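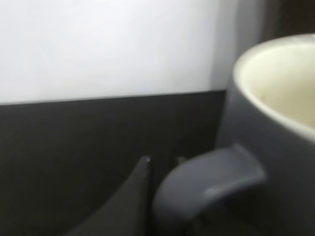

Do Trailers Tell You Anything? A Small Test of the "Spoiler Trailer" Complaint

Project report, Film and Media Methods
Submitted by Carola Dreßler
Sun 26 April

1. Why I picked this

Every time a big movie trailer comes out, the same complaint shows up under it within minutes: "Well, now I've seen the whole movie." People have been saying this for as long as I have been watching trailers. I wanted to know if it holds up, or if it's just something people like to type.

My starting point was doubt. I don't think most viewers can work out a plot from two and a half minutes of explosions, one sad piano version of a pop song, and somebody saying "you have no idea what's coming." I also doubted that people who claim to have been spoiled remember the trailer once they are sitting in the theater. My instructor pointed out that this makes me a biased researcher. Fair enough, so I have tried to show where the bias might have gotten in.

2. What has been claimed

The strongest version of the claim I found in our reading came from a blog called Hidelgate, which rates trailers on a "spoil scale." The scale goes up when a trailer uses footage from the last third of the movie. That sounds scientific until you ask how the writer knows it is the last third. For older movies they can check. For new ones they are guessing, and the guesses are never corrected after release. I went back through the ones I could match to finished movies and several were plainly wrong, including a "final battle" that was over in the first half hour.

The opposite claim comes from marketing people, who say that audiences want to know what they are paying for. I don't trust that one much either. It is a convenient thing to believe if your job is cutting trailers.

3. Method

I collected 83 trailers for action, superhero and fantasy movies. I left out comedies, where the problem is a different one (the best jokes get used up), and horror, because I don't like watching it. The second reason is a weak one and I know it.

For each trailer I wrote a log with the shots in order, any line of dialogue that named a goal or a villain, and whether a character's death, betrayal or return was shown or strongly hinted at. I used a free tagging program called Fultex for this. It crashed often enough that I kept a paper copy too.

Then I ran a small viewer test. I picked 20 trailers for movies that my classmates were unlikely to have seen, and asked each viewer to write down, in a few sentences, what they thought would happen in the movie. I compared those guesses with published plot summaries. A guess counted as a hit only if it named a specific event from the second half. "The hero wins" did not count. I had to make that rule after the first session, when "the hero wins" was nearly everybody's answer.
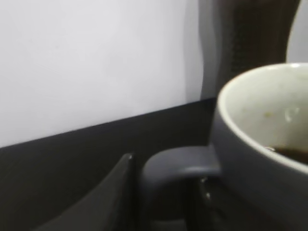

The logging took far longer than planned. I had set aside two weekends and it ate most of a month. By the end I was marking shots faster and probably less carefully, so the later logs may be thinner than the early ones. I re-did a handful to check. The shot lists matched well, but my "strongly hinted" marks did not, which tells you how soft that category is. I would drop it if I did this again.

4. What I found

Most trailers in my set do use footage from late in the movie. On that point the complainers are right. If you have already seen the movie, you can go back and spot the ending sitting there in plain sight.

But the viewers in my test mostly could not use it. Given a shot from the climax with no context, they put it in the wrong place, attached it to the wrong character, or ignored it. One trailer shows a major character falling from a bridge. Out of everyone who watched it, 2 people mentioned the fall at all, and both assumed the character would survive, as characters in trailers usually do. In the movie he doesn't.

Where guesses did hit, dialogue was nearly always the cause. A single line such as "your brother sent me" gave away more than any amount of action footage. This surprised me a little, and it is the one result I would stand behind. The Hidelgate scale, which only looks at footage, misses it completely.

There was one clear exception to my argument. The second trailer for a fantasy movie in the set walks through the story in order, start to finish, with the twist included. Viewers got that one almost word for word. So spoiler trailers do exist. I just don't think they are as common as the comment sections make out.

5. Problems

My viewers were students in the same department. They watch a lot of movies, and several had opinions on trailers before they sat down. A wider group might do better or worse and I have no way of telling which.

I also asked people to guess right after watching. In real life there are months between a trailer and the movie. Dwivedi's chapter in the course reader argues that half-remembered images can come back during viewing and "complete themselves." It's a nice idea, but the chapter offers no test of it, and neither does this report.

Finally, I meant to code 200 trailers and got less than halfway. I don't believe the missing ones would have changed the picture much, but a person with my bias would say that.

6. Next steps

If I carry on with this in June, I would like to show viewers the trailer, wait a few weeks, show the movie, and stop it at set points to ask what they expect next. The Tustach screening room can be booked for student work over the summer, as long as somebody signs for the key. I would also code dialogue separately from the start and use a second person for the logs, so that the marks aren't only mine.

The full shot logs and the viewer sheets, with names removed, are in the appendix folder. The spreadsheet has one tab per trailer. The tabs marked with a star are the ones I logged twice.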